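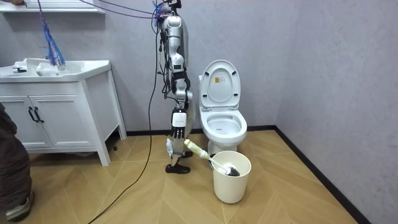 Skarnia pits two robot hands against a toilet brush

Engineers at Skarnia have spent May finding out which of two multi-fingered hands is better at a job most of us put off for as long as we can: picking up a toilet brush and scrubbing with it.

The trial, called Kallidora, puts a full-size humanoid in a small mock bathroom with a toilet, a vanity and a brush in a round cream holder. It has to take the brush by its handle, lift it clear, work it round the bowl and put it back. Each hand gets 200 attempts, split between 3 controllers, and the team is hoping to have the whole set finished before the summer break.

It sounds like a silly test and it is a brilliant one! The handle is slim, it leans at a different angle every time, and the holder is light enough to slide away if the robot nudges it. A grip that looks perfectly solid while the brush is standing still can twist as soon as the bristles meet the side of the bowl.

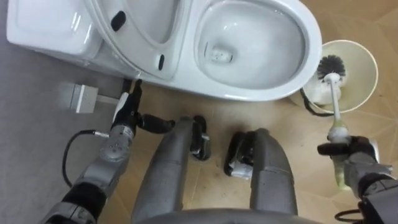

Wrapping all the fingers round the handle has given the steadiest hold so far, though it takes longer to line up. Pinching with the thumb and two fingers is quicker, and the team says it makes putting the brush back much easier, but the handle tends to roll during the scrub. The first hand, from Herkano, has been doing better on the wrapped grip. The second, a lighter design known as the Farouk, is ahead on the pinch, and it recovered from a bad start in a way that had people cheering in the next room.

The controllers have thrown up surprises too. The simplest of the three, which just replays a recorded movement and corrects for where the brush is, managed nearly 30 clean runs in a row with the Herkano hand before it finally knocked the holder over. The newest one is slower but copes far better when the holder has been moved between attempts.

The camera angle matters as well. Looking down from the head gives a fine view of the bowl and the brush, but the robot's own arm can hide the handle at the very moment the fingers close. A second camera at the wrist will be tried over the coming weeks. 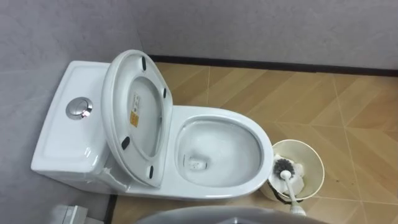

What happens next

Skarnia plans to repeat the trial with a shorter brush and a narrower holder, using the same 3 controllers. Results for both hands will go up on the Kallidora project page, along with the failed runs.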